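2021년 2월 18일 목요일

아침에 일어나니 창문에 성에가 잔뜩 껴 있었다. 난방을 그렇게 틀어놨는데도! 이불 속에서 한 20분만 더 버티자 하다가 결국 커피도 못 마시고 나갔다. 오늘은 도서관 가는 날이라 서둘러야 했는데 말이다.

커쿠포트(Kirnport) 도서관은 요즘 예약제라 한 타임에 23명만 들어갈 수 있다. 나는 오전 타임. 입구에서 손 소독하고, 체온 재고, 명부 쓰고 나니까 벌써 손가락이 얼어서 펜이 잘 안 잡혔다. 빌리려던 뜨개질 책은 누가 먼저 가져가고 없어서 (분명 어젯밤에 검색했을 땐 있었는데!) 대신 발효빵 책을 두 권 집어 왔다. 한 권은 사진이 엄청 많고 한 권은 글씨만 빽빽하다. 글씨만 있는 쪽이 더 재밌어 보여서 돌아오는 버스에서 내내 읽었다. 그러다 한 정거장 지나쳐서 언덕길을 걸어 올라왔지만, 뭐, 운동했다 치자.

르뱅 키우기

요즘 내 머릿속은 온통 르뱅이다. 지난주에 호밀가루랑 물만 섞어서 시작했는데 사흘째에 부글부글 올라오더니 나흘째부터 갑자기 조용해졌다. 죽은 줄 알고 얼마나 속상했는지. 그런데 책을 보니까 원래 그 시기에 한 번 잠잠해진다고 한다. 처음에 막 부풀던 건 효모가 아니라 다른 균들이 신나서 그런 거고, 진짜 효모는 좀 더 기다려야 자리를 잡는다고. 그래서 안 버리고 오늘도 밥을 줬다. 르뱅 100그램 남기고, 밀가루 58그램에 물 조금. 책에는 가루랑 물을 똑같이 넣으라는데 내 건 좀 묽은 것 같아서 마음대로 했다.

냄새는 어제보다 훨씬 나아졌다. 어제는 진짜 오래된 양말 냄새였는데 오늘은 덜 익은 사과 냄새 비슷한 게 난다. 병에 고무줄을 감아서 높이를 표시해 뒀고, 두 시간마다 들여다보는 중이다. 이러다 정들 것 같다. 아니 이미 들었다. 이름도 지어줬다. 플리르넬(Flirnell). 어릴 때 읽던 동화에 나오는 산골 마을 이름인데, 산속에서 조용히 잠만 자는 마을이라 딱 어울린다.

점심은 어제 끓여둔 렌틸콩 수프. 감자를 너무 크게 썰어서 숟가락으로 으깨 가며 먹었다. 소금이 모자랐는데 귀찮아서 그냥 후추만 잔뜩 뿌렸더니 재채기가 세 번이나 났다.

루신다와 전화

오후에 루신다 코발치크한테서 전화가 왔다. 한 시간이나 통화할 생각은 없었는데 역시나 한 시간이 훌쩍 넘었다. 헌드턴(Hundton)으로 이사 간 뒤로는 목소리가 한결 밝아졌다. 집 앞에 빵집이 있는데 호두빵이 기가 막히단다. 내가 르뱅 얘기를 꺼냈더니 막 웃으면서 "너 작년 이맘때는 콤부차 키운다고 했잖아" 하는데 할 말이 없었다. 그 콤부차는 결국 식초가 됐고, 그 식초로 창문을 닦았지... 그래도 이번엔 다르다고 우겼다. 4월에 놀러 갈 수 있게 되면 내가 구운 빵을 들고 가기로 약속해 버렸다. 큰일 났다. 이제 진짜 성공해야 한다.

루신다는 요즘 스페인어를 배운다고 한다. 온라인 수업인데 선생님이 사아베드라(Saavedra) 씨라고, 숙제를 안 해 가면 다음 시간에 꼭 첫 번째로 시킨단다. 나도 같이 하자고 하는데 일단은 생각해 본다고 했다. 작년에 사 둔 문법책도 아직 비닐을 안 뜯었는데 양심이 있지.

전화 끊고 나서는 식탁보 생각을 오래 했다. 지난번에 바꾼 초록색이 볼수록 마음에 든다. 원래는 무난하게 베이지로 가려고 했었다. 그런데 겨울이 이렇게 길고 온 세상이 회색이니까 집 안에라도 풀빛이 좀 있어야겠더라. 자잘한 하트랑 별, 새싹 무늬가 흩어져 있고 가장자리 흰 띠에는 초록색 사슴 머리가 줄줄이 있어서, 유치한데 귀엽다. 아침에 멍하니 앉아 있을 때 눈 둘 데가 있다는 게 은근히 좋다.
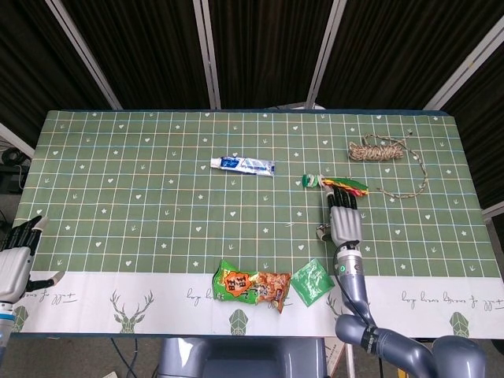

저녁, 그리고 이마니의 엽서

우편함에 이마니 피츠시먼스가 보낸 엽서가 와 있었다! 소인을 보니 꽤 오래 걸려서 왔다. 앞면은 바다 그림이고 뒷면에는 깨알 같은 글씨로 근황이 빼곡하다. 허리가 아파서 수영을 다시 시작하고 싶은데 수영장이 계속 닫혀 있어서 거실에서 스트레칭만 한다고. 그리고 내가 추천해 준 추리소설을 밤새워 읽었는데 범인을 중간에 맞혔다고 자랑을 한참 해 놨다. 나는 끝까지 몰랐는데. 분하다.

답장은 주말에 쓰려고 한다. 서랍을 뒤져 보니 예쁜 우표가 딱 한 장 남아 있어서 따로 빼 두었다. 엽서 대신 편지지에 길게 쓸까 싶기도 하다. 르뱅 얘기만 해도 두 장은 나올 것 같으니까.

저녁엔 계란 두 개 부쳐서 김치랑 대충 먹고, 설거지하면서 라디오를 들었다. 옛날 노래만 틀어주는 시간이었는데 중학교 때 버스에서 맨날 듣던 노래가 나와서 물 잠그고 끝까지 들었다. 제목은 끝내 생각이 안 났다. 가사는 다 기억나는데 제목만 모르는 노래가 왜 이렇게 많은지.

자기 전에 플리르넬을 한 번 더 확인했다. 고무줄보다 손톱만큼 올라와 있다! 저녁 먹기 전엔 분명 딱 고무줄 높이였는데. 기포도 옆면에 조그맣게 보인다. 너무 좋아서 루신다한테 사진을 보냈더니 "축하해, 엄마 됐네"라고 답이 왔다. 부엌이 밤에는 추우니까 행주로 병을 감싸서 오븐 안에 넣어 두었다. 불은 안 켜고 안쪽 전구만 켜 놓으면 온도가 적당하다고 책에 나와 있다. 내일 아침에 깜빡하고 오븐 예열하지 않게 손잡이에 쪽지도 붙여 놨다.

내일 할 일: 호밀가루 더 사기, 도서관 책 반납일 달력에 적기, 소금도 사기. 양말도 꿰매야 하는데 그건 모레.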